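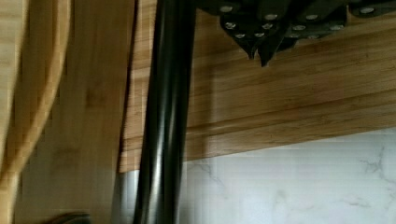
Zatix arm kit trial, Rurero kitchen bench: second progress report

Period covered: March to early June 2026
Prepared for: the Moynihan small equipment fund
Status: on budget, behind schedule, still friends with the supplier

1. Where we're up to

The fund gave us money to find out whether the Zatix tabletop arm kit is worth recommending to community kitchens and supported-living homes. The last report ended with the kit in its box and a cheerful line from me saying we would be running trials within the week. We were running trials within the month. The clamp that shipped with the kit fits a benchtop thinner than any we own, and Trarnau, who sell and support the kit here, took 19 days to post the other one. It arrived with a note apologising for the colour.

Since then the arm has been mounted, calibrated, unmounted for a morning tea, and calibrated again. Calibration is a 70-minute job if you follow the manual and a 25-minute job if you follow the sheet Trarnau emailed us afterwards. I've asked them to put the sheet in the box.

2. What we tested

We kept to the tasks in the grant application: pick up an item from the bench, move it to a marked spot, and put it back. Items were ordinary kitchen things, chosen by the people who'd be using them. Boards, mugs, a tea towel, spoons, a jar with the lid on. The jar with the lid off was proposed and declined.

By the end of May we had logged 687 attempts out of a planned 2000. I know how that looks. The plan assumed two operators and a kit that started in March, and we had one operator and a kit that started in April. At the present rate we finish in November, and the revised schedule says so.

3. Findings so far

Mugs are good. The gripper likes a handle and will also take a mug by the rim, though it sets it down harder than you would in front of a guest.

Flat things are bad. A chopping board lying on the bench might as well be painted on. The fingers slide along the edge, think about it, and report success. The software's idea of success is that the fingers closed, with no opinion on whether anything is between them. We now score every attempt by eye and ignore the green tick. Boards standing upright are a different matter and the arm manages them well enough, provided nothing is leaning on them.

Narrow, shiny things are somewhere in the middle. Under the overhead lights the wrist camera has trouble deciding where the edge of a glossy dark surface is, and it matters which way the item is turned. Switching off one bank of lights helped. Trarnau suggested matte tape over anything troublesome – fine for a trial, less so for somebody's kitchen.

Cloth was attempted for two days and then dropped by mutual agreement between us and the cloth.

4. The kit as a product

Build quality is better than I expected at the price. Nothing has come loose, and the emergency stop is large, red and easy to hit with an elbow, on purpose or otherwise. The power lead is too short. The noise is tolerable, a sort of dentist two rooms away.

The software is the weak point. It updated itself in the middle of a session in May and lost the saved positions, all 90 of them. Trarnau restored most from a backup and showed us how to turn automatic updates off. The setting is under "Appearance".

Support has been friendly and slow. Emails get a reply the same day saying that a proper reply is coming.

5. Money

Spending is within the approved amount. The replacement clamp was free. We bought a longer power lead and a second set of rubber fingertips, both from the consumables line, and had to move a little from travel to cover the extra operator hours. No further funds are requested at this stage, and I would like credit for having typed that sentence.

6. Next quarter

Finish the bench tasks, with a second operator starting in July. Repeat the glossy items under three lighting setups and write down which one we used, a step we skipped the first time. Try the alternative gripper if Trarnau can lend one. Have two of the participating homes run the kit for a week each, using only the printed instructions, with us on the phone.

7. Early view

We wouldn't recommend the kit yet to a home without someone on hand who's happy to fiddle with settings. For a kitchen that does have that person, and mostly wants mugs moved, it's getting close. The full attempt log is available on request and has a column for swearing, which can be hidden.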